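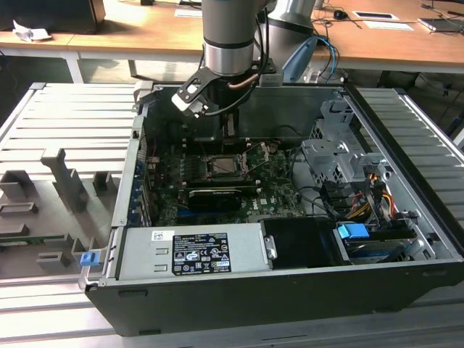
Juniper Ridgeway changed the free-throw routine of every guard on the Harnell roster this season, and she did it without touching anyone's elbow. Ridgeway is in her third year as shooting coach at the college, and her work concerns what happens between the referee's bounce pass and the start of the shot. She compares a shooting motion to a desktop computer with the side panel off and the processor showing in its open socket: plenty of parts in view, most of which should be left alone. "Coaches see the elbow, so they fix the elbow," she said. "The elbow is usually a result of something lower down."

Her first measurement is time. Each player shoots 30 free throws at the end of practice, in pairs, with a walk to half court between pairs. A manager records the interval from catch to release. Makes are logged separately and the players do not see them until the end of the week.

"If the interval moves by more than a second from one pair to the next, I don't look at form yet," Ridgeway said. "There is no point. I'd be looking at two different shots."

The second measurement is foot position. Harnell's practice floor has a nail hole at the center of each foul line, as most wood floors do, and right-handed shooters are asked to set the right foot against it. Two players objected. One of them now stands 3 inches to the left of the hole, and Ridgeway has let it stay that way. "She goes to the same place every time. That was the request."

Dribbles are left to the player. So is breathing, a subject on which Ridgeway says she has read a great deal and found little she can use. What she does insist on is that the knees bend once. A second dip, common in tired players, lowers the release and flattens the arc.

She tests for it late in practice, after 15 minutes of full-court transition work. In the loss at Mangubat the team missed 40 percent of its second-half free throws, and on film Ridgeway counted the double dip on most of the short ones. The Virside game went better, though she declined to draw much from it.

"We were ahead. People bend their knees when they're ahead."

Players are home for the break and have been told to shoot in pairs wherever they can find a rim. Ridgeway will retime everyone when practice resumes in January — before the first conference game, at Nirnex, where the foul line is on a portable floor and the hole is harder to see.

26/12/2019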